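Bread trials, notebook 3
November, started 7.10 am

Carrying on from the last entry. Same starter, same flour (Trallero strong white, the sack opened last month), but the oven has been moved to the other wall and I no longer trust its dial. Two loaves today, A and B. The only change between them is how long the bulk rise goes on. A gets the usual time, B goes until the dough looks ready, whatever the clock says.

Starter fed last night before I locked up. At 7.10 it had domed and just begun to sink in the middle. Smelt of yoghurt, a bit sharp. A spoonful floated. Kitchen was cold when I came in and the heater takes a long while, so I used warmer water than usual. Did not measure the water temperature, the probe battery is flat. Must buy one.

Dough weight for each loaf 586 g after mixing. Water at 70 per cent of flour weight. Salt held back for 40 minutes and then worked in with wet hands. B felt slacker than A at this point though they came out of the same bowl. Probably my hands were wetter the second time.

Folds: four sets on both. A tore a little on the second set and I gave it a longer rest before the third. By the last set both held their shape in the tub and came away from the sides without sticking.

9.45. Ya-wen Wu came by to ask if the bench was free after lunch. Said yes to the far end only.

Wrote up the starch side of things while waiting. The crumb in the last batch was gummy near the base, and I had put that down to cutting too early. Having gone back over the earlier pages I now think the base was underbaked. The top was well coloured each time, the bottom pale. That fits with the oven heating mostly from above since it was moved.
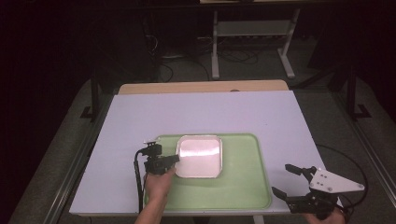 Lai-ching Cheung thinks the pale base has nothing to do with the oven and that I am putting the dough in too cold from the fridge. Her view is that the middle and the bottom never catch up before the crust sets, and that I should leave one loaf out on the bench before baking and see. She also says a heavier stone would hide the problem without curing it. Fair point, and cheap to test. Will do it with the next pair, not this one, or I shall have changed two things at once.

11.20. A shaped and into its basket. Rice flour on the cloth this time, no sticking. B still in the tub, domed at the edges, some bubbles on top. Left it.

12.05. B shaped. Much livelier than A, hard to get tight. Some large bubbles at the surface, popped the worst of them. The seam would not close properly at one end so I pinched it and hoped.

Note on flour: Shuk-fan Chien has offered half a sack of the Giltov wholemeal that her lot are not using. I would like to try it at a fifth of the total, no more. Ask her how long it has been open. The last wholemeal we were given had gone bitter and spoilt three loaves before anyone said so.

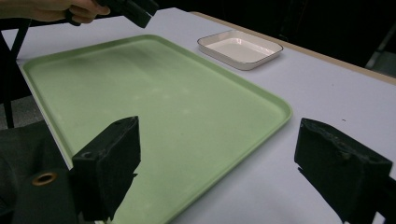

Bench, green tray, with the small white dish beyond it.

1.50 pm. Oven on early to give the stone time. Put the hanging thermometer on the middle shelf. It read well under the dial for the first half hour and then crept up past it. So the dial is wrong in both directions, which is no use to anybody. From now on I go by the thermometer.

2.40. A in. Slashed once, lengthways. Lid on for the first part, then off.

3.30. A out. Good spring, ear lifted along most of the cut. Base darker than last time but still not as dark as the top. Sounds hollow. B in straight after.

4.20. B out. Flatter and wider, opened along the bad seam and hardly at all along the slash. Colour fine. I think it went too far in the tub, by perhaps half an hour.

Not cutting either until tomorrow morning.

To do:
Battery for the probe.
Copy the oven readings into the shared sheet so Rajitha Sultana has them before her pastry runs.
Next pair: one straight from the fridge, one left out first, as per Lai-ching. Same bulk time as A for both.
Move the stone down one shelf only after that.
Wash the baskets' cloths, the older one smells.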